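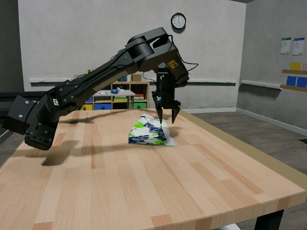

Robot arm over a folded patterned cloth on a light wooden table. Computer rendering.

Voltamham Railroad Map and Document Set, Edition 4
Publisher: Voltamham
Format: Print and digital
Subject: US history, westward expansion, transportation
Grade range: Middle school and high school
Availability: In stock

Overview

The Voltamham Railroad Map and Document Set is a boxed collection of reproduction maps and printed source sheets on the building of the first transcontinental railroad in the United States. It covers the years from the Pacific Railroad Act, signed in July 1862, to the period just after the lines met at Promontory Summit, Utah Territory, in 1869. The set contains 37 maps and 60 source sheets. All items are also supplied as digital files for projection and for use in student handouts.

The set is sold as a complete box. Single maps can be ordered as replacements by registered owners only. See Replacement Parts.

Contents

37 reproduction maps, printed one side, unfolded
60 source sheets, printed both sides
One index booklet, saddle stitched
One teacher guide, wire bound
One storage box with divider tabs
One access card for the digital files

Maps

Maps are grouped under four divider tabs: Surveys, Route and Grade, Land Grants, and Towns and Depots. Each map carries a sheet number in the lower right margin. The same number appears in the index booklet and in the name of the digital file. Numbering is continuous across the tabs and does not restart.

The maps are reproduced at the scale of the source copy where the sheet size allows. Reduced maps are marked with the letter R after the sheet number. A scale bar printed in the margin of a reduced map has been redrawn to match the reduced size. Scale bars that fall inside the original map image have been left as drawn and should not be used for measuring on R sheets.

Place names are not modernized. A list of changed and abandoned place names is printed at the back of the index booklet, with the current state given for each entry.

Several survey maps show proposed routes that were not built. These are identified in the index booklet with the word "proposed" and are not marked on the map itself. Teachers who plan to hand out survey maps without the booklet should note the distinction beforehand.

Source Sheets

Source sheets reproduce short extracts from printed material of the period: newspaper columns, timetables, land sale notices, company reports, and passages from the Pacific Railroad Acts of 1862 and 1864. The front of each sheet shows the extract in its original typesetting. The back gives a plain transcription with numbered lines. Line numbers are those used in the teacher guide.

Spelling and punctuation in the transcriptions follow the source. Omitted passages are shown by three dots in square brackets. Illegible words are shown by a blank rule. Some extracts use period language for Chinese workers and for Native American nations that is offensive in present use. Those sheets have a shaded bar along the top edge of the transcription side and are listed together on the first page of the teacher guide.

Paper and Print

Maps and source sheets are printed on 80 lb uncoated text stock, off-white. The surface takes pencil and most ballpoint inks. Felt markers will show through. The sheets are not laminated and should not be put through a heated laminator, as the color inks may shift. Cold-film sleeves are suitable.

Hand-applied tints on the originals have been reproduced in process color. Minor variation in tint between print runs is normal and is not treated as a defect. Black-and-white originals are printed in black only.

Storage Box

The box is made by Busow from rigid gray board with a drop front. It is designed to be stored flat. Upright storage is possible when the box is full, but sheets will bow if more than one tab section has been removed. The label holder on the front accepts a standard index card cut to width.

Earlier editions of the set used a tube in place of a box. Maps from those editions will lie flat in the Busow box after pressing, but the divider tabs do not match the older sheet order.

Digital Files

The access card carries a single-use code. The code is entered once at registration and links the set to a school account. After registration, any teacher on the account may download the files.

Files are supplied in three forms: a full-resolution image for projection, a reduced image for slides, and a printable PDF tiled to letter-size pages. Transcriptions are also supplied as plain text. The tiled PDFs have an overlap strip on the right and bottom edges. Print them at actual size with page scaling turned off, or the strips will not line up.

The files can be imported to the Jultetti map viewer, version 4 or later. In Jultetti the maps open as layers in sheet-number order, and two maps can be shown with a transparency slider. The reduced (R) maps are not aligned to a modern base map and will open as loose layers. A Jultetti license is not included with the set. The files open in any ordinary image or PDF program without it.

Teacher Guide

The guide is divided to match the four map tabs. Each division has a short background section, a list of the sheets used, and lesson outlines sized for one class period. Blank student pages may be copied without permission within the purchasing school. Answer notes are at the back and are perforated for removal.

Topics covered in the lesson outlines:

Reading grade and elevation on a profile map
Comparing a proposed route with the route as built
How alternating land grant sections were laid out
Federal bonds and how payment per mile varied with terrain
Labor on the Central Pacific and Union Pacific lines
Effects of the railroad on Plains nations
Using a period timetable before standard time zones
Depot towns that grew, moved, or closed

The timetable lesson requires a clock face or worksheet for each student group. The worksheet is in the guide. The clock faces are not supplied.

Changes in Edition 4

The Towns and Depots section has been reorganized from west to east. Two maps with poor line quality have been replaced by new scans from better copies. Transcriptions have been reset in a larger type. The land grant lesson has been rewritten to use a single map. The compact disc has been discontinued in favor of the access card.

Owners of the previous edition can buy the teacher guide and index booklet as an update pack. The update pack does not include the replaced maps, which are ordered separately by sheet number.

Compatibility

The maps fit the Eberhard display rail, standard depth. The rail grips the upper margin and does not cover the map image. On the narrow-depth Eberhard rail, the sheet will hold but may slip if handled. Magnetic strips may be used on steel-backed boards. Adhesive putty leaves an oil mark on uncoated stock and is not advised.

Permissions

The purchase price covers classroom use at one school site. Projection, printing, and posting to a password-protected class page are allowed. Posting full-resolution files to a public website is not. Schools that need use across more than one site should request a district quote before registering the access card, as a code cannot be moved to a district account once it has been entered.

Replacement Parts

Single map: order by sheet number
Single source sheet: order by sheet number
Storage box, empty, with tabs
Index booklet
Teacher guide

Access codes are not replaced. If the card is lost after registration, the files remain available through the school account. If it is lost before registration, contact Voltamham with the order number from the packing slip.

Shipping and Returns

The set ships flat in an outer carton. Check the corners of the storage box on delivery and report crushing before the inner wrap is opened. Unopened sets may be returned within 60 days. Opened sets may be returned in the same period if the scratch panel on the access card is intact. Replacement sheets are not returnable.

Page updated 1 Aug 2018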